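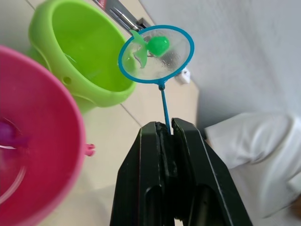 Scooping for a score: what 214 net-and-bucket trials say about learning from wrist cameras

A toy fishing net is a poor tool for a robot. The handle is thin, the hoop sits well away from the fingertips, and a small slip at the grip becomes a large error at the rim. Vendula Kováčik and Norbert Beneš chose it for those reasons when they set up Rollby, a two-arm benchmark in which floating toys must be lifted from a tub and dropped into a bucket of matching color.

The policy, called Iltano, was trained on 600 demonstrations. Each one paired the wrist views with an overhead view and the joint positions of both arms. Kováčik's question was narrow: how much does the wrist view add once the net is in hand? 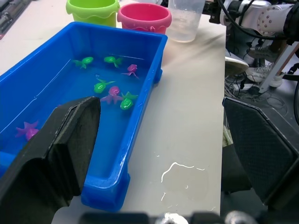 Blue tub, buckets and bath toys, from a wrist camera.

The test set held 214 trials. With all cameras active, Iltano placed the target toy in 103 of them on the first scoop. A second version, trained with the wrist views removed, was stopped early after it kept driving the hoop into the tub wall.

Most failures came at the rim. The policy got under the toy, then tipped the hoop too soon – a fault Beneš traces to demonstrators who hurried the transfer.
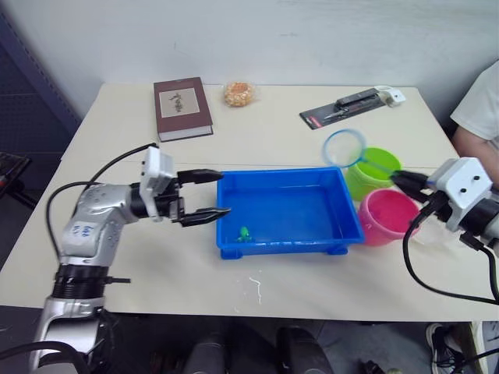 He has since relabeled the lift and the tip as separate phases, with a hold of 20 control steps between them. Early runs show fewer drops and a slower cycle. The pair will rerun the full set in July, with the handle angle varied at the start of each trial.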